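**Subject: Re: [shared-rooms] Desks by the window, and what to do with all the cables**

From: Kátia Frota
To: shared-rooms list 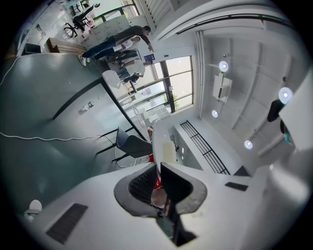

Weidong, I love this thread, and I've been meaning to write since Saturday! We moved our study group into the long room at Hustenton in July and I've been fussing with the furniture ever since (my family has stopped asking where I am in the evenings). You asked about window rooms in particular, so let me tell you how ours is going. The best thing we've got is the daylight. That big window with the black mullions does most of the work, and you get a bit of green between the buildings outside, so people drift toward it with whatever they're reading. White desks help a lot too. I was worried they'd be glaring, but with the gray curtain pulled a little way across they're lovely to work at, even at 2 in the afternoon.

Now to your questions.

> On Saturday, Weidong Dai wrote:
>
> Hi all,
>
> We're about to set up a shared workroom at Clallent and I'd be grateful for advice from anyone who has done it. The room has one large window and not nearly enough outlets. We have a budget of 400 dollars, and 200 of that is already promised to chairs.
>
> 1. Is it worth paying more for desks with openings in the top for cables?
> 2. Matching chairs or a mix?
> 3. Open shelves, or something with doors?
>
> Thanks,
> Weidong

**1. Desks.** If you can get openings in the top, yes, yes, yes. Ours have black vents set into the white, and I'd never go back to a plain top. But please don't make my mistake and think that takes care of the cables! It takes care of the ones on the desk. We still have long white ones running over the floor toward the chairs, and white on a dark floor shows up from the doorway. I'm going to try flat covers first, then clips along the desk legs if those don't stick. Has anybody used the clips on a black metal frame? The ones I bought for home let go after 5 days.

**2. Chairs.** Mix them! We have black office chairs that roll and gray upholstered ones, and people really do sort themselves out. The rolling ones get pulled into a huddle whenever somebody wants to point at something and talk it through. The gray ones go to whoever is settling in with a book. I'd spend your 200 on fewer, better rolling chairs and fill in secondhand. Ours came from the Saarinen clear-out, and they do another one before the fall term.

**3. Shelves.** Open, in my opinion, and white if the room is at all dark on that side. We keep small things on ours and everybody can see what's there, so I've had far fewer "where's the tape?" messages. The low bench or box with slatted sides was a late addition and I'm so fond of it. Bags can go on it, shoes can go under it, and it slides out of the way.

One more thing you didn't ask about: water bottles. They end up on desks, on the floor, everywhere. We're thinking of a tray by the door, with names on tape. Hinance has one, I'm told, and I'd love to hear from somebody there whether people use it.

Send us your floor plan when you have it, Weidong. I'm happy to come over with a tape measure any evening after 5.

Kátia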